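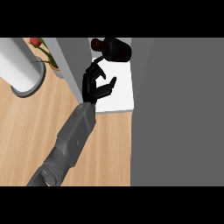 Storing bottles flat: tips for the Drorkus shelf kit

The Drorkus kit from Finside adds a bottle routine to an arm and hand you already own. Review copy, version 6. Setup notes:

Measure the shelf opening first. Enter width and depth in the setup sheet, in inches. Leave the height field at 10 if unsure.

Keep plants and tall containers to one side of the shelf. Long leaves confuse the edge finder.
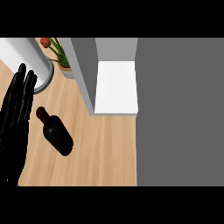

Dark bottles need the slow setting -- menu 3, second line. Wipe the counter before each run. Lingyun Yao at Sturkwood suggests a practice pass with an empty bottle, and I agree.

Price is $366. Spare fingertips are extra.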